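Praltau Textile Care Service
Thread: Caring for black garments at home

1/ This week the Praltau Textile Care Service answers the questions we receive most often about dark clothing: washing, drying, lint, folding and storage. The guidance applies to plain black garments in everyday fabrics. Please read the care label first. Where the label and this thread differ, follow the label. 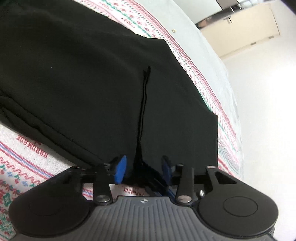

Black garment on a white patterned cloth.

2/ Begin with the surface. We recommend that dark clothing be sorted and folded on a light cloth. A bed sheet or a clean tablecloth is suitable. Edges and corners are easier to find against a pale background, and a sleeve tucked underneath is less likely to be missed.

3/ The cloth should be one that does not shed. New towels and fleece blankets leave fibers on anything dark placed on them. An old cotton sheet that has been through many washes is the best choice in most homes.

4/ Lint. In the photo above, two tiny pale specks can be seen on the fabric at the upper left. Specks of this size are easily overlooked under a ceiling light in the evening. Check the garment near a window, or hold a lamp low and to one side.

5/ Remove single specks with a piece of tape wrapped around two fingers, sticky side out. Press and lift. Do not rub, as rubbing drives the fiber into the weave and may leave a shiny patch on matte fabric.

6/ For larger areas, use a clothes brush and work in one direction only, from the top of the garment to the hem. Brush the underside of collars and the inside of pockets as well. Tissue left in a pocket remains the leading cause of complaints received at our Karaca counter.

7/ Washing. Turn the garment inside out. Close zippers and fasten hooks. Wash with other dark items at a maximum of 30 degrees Celsius, unless the label calls for less. Use a liquid detergent. Powder that has not fully dissolved can leave pale streaks.

8/ Do not fill the drum to the top. Dark items need room to move if the rinse is to carry lint away. Towels, bath mats and new light-colored socks should be kept for a separate load.

9/ Color. A black garment may show a slight green, gray or brown cast in certain light. This can be a property of the original dye or a sign of fading. Compare the outer fabric with the inside of a hem or seam allowance. If the two match, no treatment is needed.

10/ If the outside is clearly lighter than the inside, the garment has faded. Home dye may be used on cotton, linen and viscose. Polyester requires a dye made for that fiber. The stitching is often a different material from the cloth and may not take the color.

11/ Drying. Keep black clothing out of direct sun. Hang it inside out in a place where air moves freely. Shirts and jackets should go on a wide hanger. Heavy knits should be dried flat.

12/ Folding, first step. Lay the garment out in full and smooth it from the middle toward the edges with the palm of the hand. Long folds down the middle of a dark garment are hard to see and will set as creases if they are pressed under a stack. Feel for them as well as looking.

13/ Folding, second step. Locate the corners. Take hold of two corners on the same side, lift them together and let the cloth hang for a moment before laying it down again. Fabric gripped at a single point gathers into a bunch and will need to be smoothed a second time.

14/ Folding, third step. Bring one long side to the center, then the other. Fold from the bottom up, in halves or thirds according to the depth of the shelf. Residents with shallow drawers may prefer to roll lighter items.

15/ Storage. Place dark garments in a closed drawer or a cotton bag. Dust settles along the folded edge of anything left on an open shelf and shows as a pale line when the garment is opened. Items not worn regularly should be taken out, shaken and refolded along different lines at the start of each season.

16/ Cedar blocks may be used but should not touch the cloth. Do not use scented sachets containing oil. Oil marks on black fabric are difficult to see when fresh and difficult to remove once they have set.

17/ Pressing. Iron from the inside, or place a thin cotton cloth between the iron and the garment. Start with the lowest setting and test an area that will not be seen. Steam held a short distance from the fabric will release most light creases without any contact.

18/ Several followers have asked whether vinegar or salt will fix the dye in black clothing. We do not recommend either for modern commercial dyes. Cooler water, fewer washes and airing between wears will do more to preserve the color.

19/ Garments that no longer suit their owner may be brought to the Pilis collection point in clean, dry condition. Please empty all pockets and fasten buttons. Items with worn elbows or torn linings are accepted for repair or fiber recycling and should be placed in the bin marked for that purpose.

20/ The printed guide to this series, Plullemine, is available free of charge at the Karaca counter while supplies last. A total of 2000 copies has been printed. The section on dark fabrics begins on page 51. Large-print copies may be requested at the desk.

21/ The repair desk at Karaca is open on Thursday until 7 in the evening. No appointment is required for hems, buttons and loose seams. Zipper replacement and lining work must be booked in advance.

22/ Questions about a particular garment may be posted as a reply to this thread. Please state the fiber content as given on the label and, where possible, how the item has been washed until now. We are unable to give advice on leather, fur or waxed cotton.

23/ The next thread in the series will cover white and cream table linen, including the treatment of candle wax and tea.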